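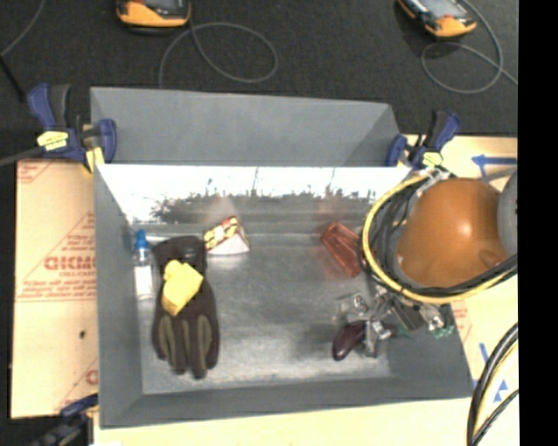

How to find and fix a cable snag fault on a bin picking cell

Our cell at the Kultham workshop stopped with a protective stop many times in one month, and it took us too long to understand why. I write down the steps so that another person with a similar cell can do it faster. You need a robot arm with a gripper, cables that run on the outside of the arm, and a metal bin that is clamped to the table. The software in our case is Mimia, version 17, but the menus are similar in other programs.

What the fault looks like

The arm goes down to pick an object near a side wall of the bin. It slows for a moment and then stops with the message "joint 5 torque limit" (code 502 in Mimia). If you clear the message and send the same pick again, it often works well. This is the reason we believed for two weeks that the force sensor was bad. We changed the sensor. The fault came back the next morning.

The real cause was the cable bundle. When the wrist turned far to one side, the loop of cables moved toward the back corner of the bin and caught on the clamp. The robot felt the pull and stopped, as it should.

Before you start

Press the emergency stop before you put your hand or your head in the bin area. A protective stop is not enough. After a protective stop the arm can still have tension from the trapped cable, and when the cable comes free, the arm or the cable can jump. I had a bruise on my hand from this.

Do not clear the message from the screen yet. Write down the code and the joint positions first. If you clear it, the Mimia log keeps only the last 300 lines, and in a busy hour the important ones are lost.

Step 1. Look at the cables in the stopped position

Leave the arm where it is. Look from above and from both sides. You search for a place where a cable touches a clamp, the rim of the bin or the gripper. Look also at the fittings, where the cables are thick and cannot bend. On our arm the air hose was harder than the other cables, so it made a wide arc and went outside before all the others.

Step 2. Free the arm by hand

With the emergency stop pressed, lift the cable off with two fingers. If it does not come, do not pull it. Release the brake of one joint only, while a second person holds the arm, and move it a few centimeters away from the bin. Take your hands away before you restore the power.

Step 3. Check the cable for damage

Run a dry cloth along the full bundle. The cloth will catch on small cuts that you do not see. Bend the hose gently near both ends and listen for air. Replace any cable with a cut in the outer cover. Tape is not a repair here, it makes the bundle thicker and the next snag is easier.

Step 4. Find the bad positions

Export the log and sort the stops by wrist angle. We had 2,081 picks in the file, and all 17 stops were with the wrist turned to the same side and the gripper close to the right wall. If your stops are spread over all angles, you probably have another fault and this page will not help you much.

Step 5. Change the clamps and the loop

Turn the clamps so that the handles point away from the arm, if there is space. Then make the loop of cables shorter. It must be long enough for the full turn of the wrist but not longer. Use soft straps. We used Toma straps, the wide ones. Hard cable ties cut into the hose after some weeks.

Test by moving the arm slowly by hand control to each corner of the bin, at the lowest height, with the wrist turned to both ends. Stand where you can reach the stop button.

Step 6. Limit the wrist in the software

In Mimia open Cell, then Limits, and reduce the range of the last joint. The planner will choose another grasp for objects near the wall. A few picks become slower. Soft things like gloves gave us no problem, but long stiff items that lean across the bin sometimes need a second try.

Do not raise the torque limit to make the message go away. We did it for one afternoon with our older Vornar controller, and the cable broke the connector before the robot stopped.

Step 7. Run it slowly first

Run at reduced speed for one hour with a mix of objects, and place some of them close to the walls by purpose. Check the straps again after this hour, because new straps move a little. If there is no stop, return to normal speed, and put a check of the cable loop on your list for every morning.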